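Tomoana Student Robotics Project
Interim progress report to the Cludport Education Fund
Prepared by Ornella Monti, project supervisor
24 Oct 2020

1. Status

The project is on schedule for the second of its 2 funded terms. Enrollment stands at 23 students, all of whom have passed the bench safety check. The two-arm workstation is assembled and in regular use. Remaining work concerns control software and the final demonstration in February.

2. Work this period

The students selected a bottle-handling task for the main exercise. One arm holds the body of a small bottle and the other holds the cap. The task was chosen by class vote over block stacking — it requires both arms to share a small space and hold their relative position. Dorian Delaunay supervised the bench sessions and keeps the run log.

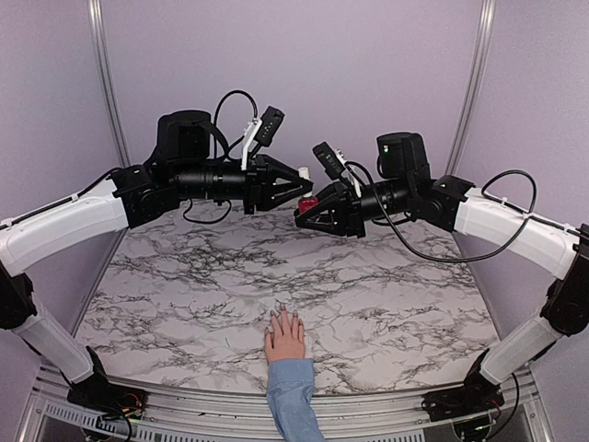 Figure 1. Two-arm workstation, cap gripper at left and body gripper at right.

A total of 56 logged attempts were made under manual control. Of these, 36 ended with the cap fully removed and the bottle still held. The most frequent fault was rotation of the bottle body in the gripper during the turn. The second was misalignment of the two grippers at first contact, which tilted the cap and stopped the run.

Arm calibration is now repeated at the start of each session. The procedure was written by the students and takes about ten minutes. It has been added to the course binder.

3. Equipment and spending

Replacement fingers were ordered from Fuline and have been received. The Ditix software licenses were renewed for the full school year. One line remains open: cable guides for both arms, quoted but not yet purchased. We ask that the unspent travel amount be moved to this line.

4. Next period

— Test softer finger pads on the body gripper.
— Begin scripted runs of the approach and grasp steps.
— Draft the demonstration plan and send it to the Fund for comment.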